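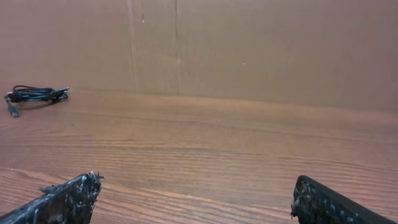 Re: Plistham by-election — leaflet wording

Filed under: Local parties / Campaigns

From: Yuk-lan Yu
To: Plistham members' list
28 February 2025

Anas Lamrani wrote:
> I've read the draft leaflet twice and still can't find out what
> we'd do about the Stimside bus. It says we are "passionate about
> connectivity". So is my broadband provider. Can we have a
> promise in it before 500 of them go through doors?

Anas, fair point, and I speak as the person who typed "connectivity".

The trouble is that we did have a promise. The September draft said we'd vote to restore the evening service, and then 3 people on this list asked whether "restore" committed us to the old timetable. By the 5th version it had become a feeling.

I propose we go back to the plain sentence: "We will vote to bring back the evening bus to Stimside." If the other lot want to call that reckless, they can say so at the Gredetti Hall hustings, in front of the people who walk home up Hsiao Lane in the dark.

I'd also drop the paragraph about our values — it takes up a third of the page and could be signed by every candidate standing, including the one who wants to abolish the council.

Objections to me by tonight, please, in 20 words or fewer. Longer ones will be treated as support.

Yuk-lan

2 replies · Share this message
Back to top | Contact the list owner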